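Chapitre 7
Les gestes ordinaires : où en sont les machines ?

Un lave-linge ne sait pas plier une chemise. Il tourne, il rince, il essore, et quelqu'un vient ensuite ouvrir le hublot. Les automates industriels ont longtemps fonctionné de la même manière : une tâche unique, un environnement préparé, un opérateur avant et un opérateur après. La question de ce chapitre porte sur ce qui se trouve entre les deux, c'est-à-dire sur les gestes que l'on apprend en quelques minutes et que l'on exécute sans y penser. Sortir une assiette d'un égouttoir, enfiler une taie d'oreiller, débrancher un câble coincé derrière un meuble.

Nous prendrons comme fil conducteur une tâche d'atelier, le démontage et le remontage d'un ordinateur de bureau. Elle a l'avantage d'être bien délimitée. Les pièces sont rigides pour la plupart, leur emplacement est connu, et un technicien débutant s'en acquitte correctement après une courte formation. Elle contient pourtant presque toutes les difficultés que l'on rencontre dans une cuisine ou une buanderie.
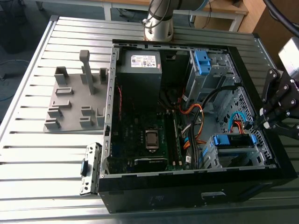

Figure 7.1 — Boîtier ouvert, couché sur une table en profilés d'aluminium. À gauche, la plaque de supports imprimée en 3D ; à droite, la pince.

La première difficulté tient aux câbles. Une carte mère ne change pas de forme quand on la touche, un faisceau d'alimentation si. Il glisse, se tord, revient devant la baie que l'on venait de dégager. Un programme qui rejoue une trajectoire enregistrée ne peut pas prévoir où le fil se trouvera la fois suivante. Le linge, les sacs et les rallonges électriques posent le même problème à la maison, en plus grand.

La deuxième tient au contact. Pour libérer un disque dur, il faut pincer un clip en plastique, sentir qu'il cède, puis tirer dans l'axe. La main humaine corrige son effort en cours de route. Une pince dépourvue de capteur de force ne dispose que de l'image, et l'image renseigne mal sur ce qui coince.

Ghada Hijazi, qui a suivi les essais de l'atelier Sirkura, donne un ordre de grandeur utile. Sur 600 extractions de disque tentées dans des conditions identiques, 555 ont abouti sans intervention. Ce taux de 92,5 % paraît élevé. Il signifie aussi que, dans un atelier traitant plus de 2000 machines, il faudrait prévoir une personne pour reprendre en moyenne un disque sur treize. Parmi les échecs relevés, 31 avaient pour origine un câble passé devant la baie.

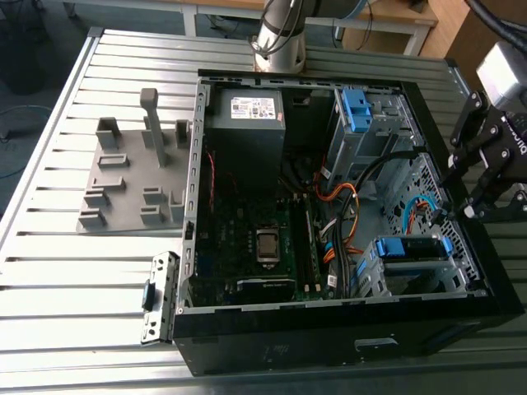 7.1 Préparer le poste ou adapter la machine

Deux voies s'offrent à celui qui veut automatiser un geste. La première consiste à simplifier le monde : on couche le boîtier toujours du même côté, on fixe une plaque à côté de lui, on attribue un emplacement à chaque pièce. La machine a moins à deviner et les résultats s'améliorent vite. C'est la voie suivie depuis longtemps dans les usines, et elle reste la plus rentable dès que la série est longue.

La seconde consiste à rendre la machine plus tolérante. On lui montre de nombreuses exécutions du même geste, avec des écarts de position, d'éclairage ou de matériel, et on attend d'elle qu'elle généralise. Le projet Windivley a choisi cette approche pour des tâches domestiques. Les progrès y sont réels sur la saisie d'objets isolés, plus lents dès que deux objets se gênent. 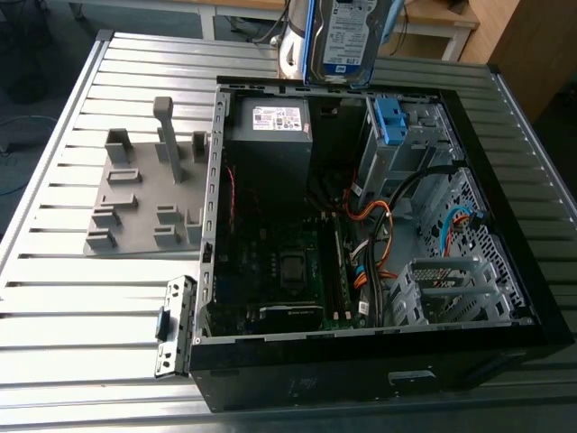 Dans la pratique, les deux voies se mélangent. On prépare le poste autant que le budget le permet, puis on compte sur l'apprentissage pour absorber ce qui reste. Le dosage dépend du lieu. Un atelier peut visser une plaque sur une table — un ménage n'acceptera guère que l'on visse quoi que ce soit dans sa cuisine, et c'est une des raisons du retard des robots domestiques sur leurs cousins d'usine.

Il faut enfin distinguer le geste de la tâche. Retirer un disque est un geste. Remettre en service un ordinateur en est une suite d'une trentaine, dont chacun doit réussir pour que le suivant ait un sens. La section 7.2 montre comment les taux de réussite se combinent le long d'une telle suite, et à partir de quel seuil la présence d'un opérateur cesse d'être nécessaire.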